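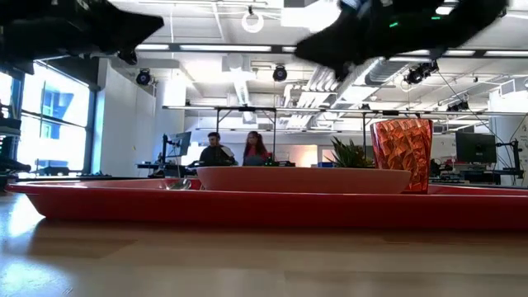
Josefien Martens wrote that the export still stops at row 612, on the second try as well, and asked if the ticket could be reopened.

Reopened Sun 21 March. The Truria order file has 3,000 rows. Sesau times out after 60 seconds and keeps only what it has written so far.

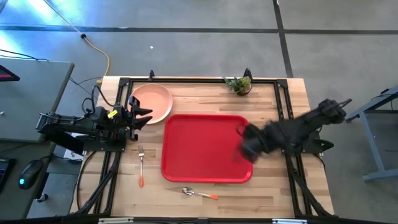 Raised the timeout and ran it again. Same stop, same row. Row 613 has a line break inside the address field, and the importer reads it as the end of the file. Removed the break and all rows went through.
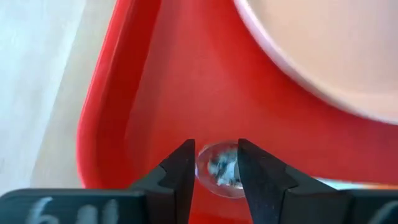

Clear marble in the red tray

Left to do: check the February file for the same fault.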